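Kitting moved to the robot cell, what happens to the bench people?
Forum: Shop Floor Talk > Assembly

gaillard_nights wrote:
We do small hardware kits at the Vustbridge plant. Nuts, washers, pins into drawers, 600 kits a shift. Since May four of us have been pulled off the bench to do the sorting with hand-held grippers so the arms can be trained on it.
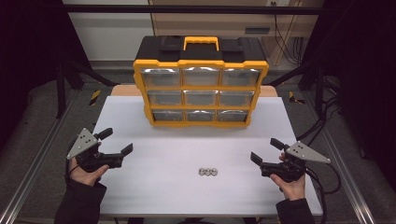

Pay is the same. My problem is the pace. By hand I can do a kit in 40 seconds. With these it's 90, and my wrists know it by lunch.

torquespec wrote:
Same thing at Nilen. Ask for rotation in writing. We got two hours on, then back to regular work.

Elia_R wrote:
I'd take it over the bench. I did 2000 nuts a day with bare fingers for years and my thumb is shot. Let the arm have it.

gaillard_nights wrote:
Fine, but then what do you do all day? They told us "cell attendant" and there are two of those jobs for four people.

Marjatta Heinonen wrote:
I run a cell like that. It's refilling, clearing jams and checking counts. Less sore, more boring – and you are on your own most of the shift. I miss the talk at the bench.

torquespec wrote:
Disagree on boring. Get them to teach you the fault screens and you move up a grade. We had three people do it.

Elia_R wrote:
Only if they pay for the class. Ours didn't.

gaillard_nights wrote:
Will ask about rotation and the class. Meeting is 2018-09-10.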